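# Breakfast Room Gallery, Gevthorpe House

The breakfast room at Gevthorpe House reopened to residents and day guests in February, following the replacement of its tables and the reorganisation of its crockery store. This page forms part of the record of the house's shared rooms kept by the Meltow Trust.

Breakfast is laid out at 7.30 a.m. and remains available until ten o'clock. Plates are set out in stacks with cutlery to hand, and dry foods are kept in clear containers so that guests may see what is on offer before serving themselves.

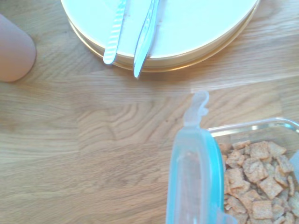 *Plates, a knife and a container of square cereal pieces on the oak tabletop.*

The tables were chosen by Zuzana Pešek, who oversees the furnishing of the house, after a visit to the Ševčík workshop. Guests are asked to use the mats provided under hot dishes and to return used crockery to the trolley by the door. Cereals are replenished on Wednesday, and requests for particular varieties may be left at reception.

The room may be reserved for private breakfasts of up to 200 guests across two sittings. Enquiries should be addressed to Kvido Procházka at the house office, extension 2878. Further galleries, covering the library and the garden room, are available from the main index.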